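Still not sold on teaching a robot chopsticks by hand. Kulap Sitthichai wants 1000 good grabs for Skirenwood. We have 146.

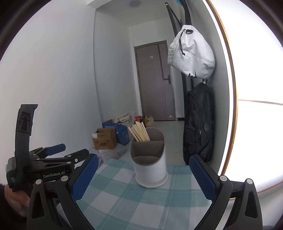

Does a bad grab get thrown out?
Depends who's sorting. I keep the fumbles in and mark them. The Trorkia set dropped every one and I never trusted it.

Also, one tablecloth, one hallway. Call me when it works in a kitchen in Istholm. Kulap says variety comes in January. We'll see. My bet is 9 more arguments first.
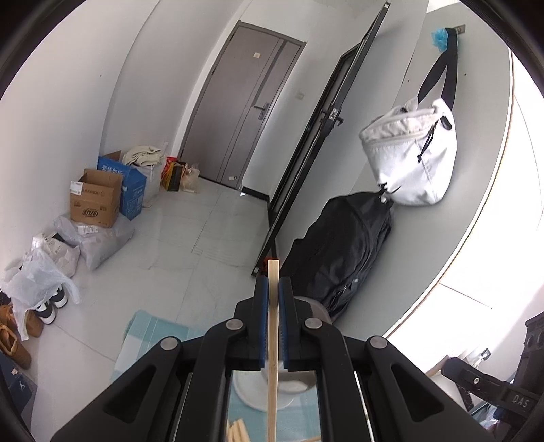 One stick, blue pads on both sides.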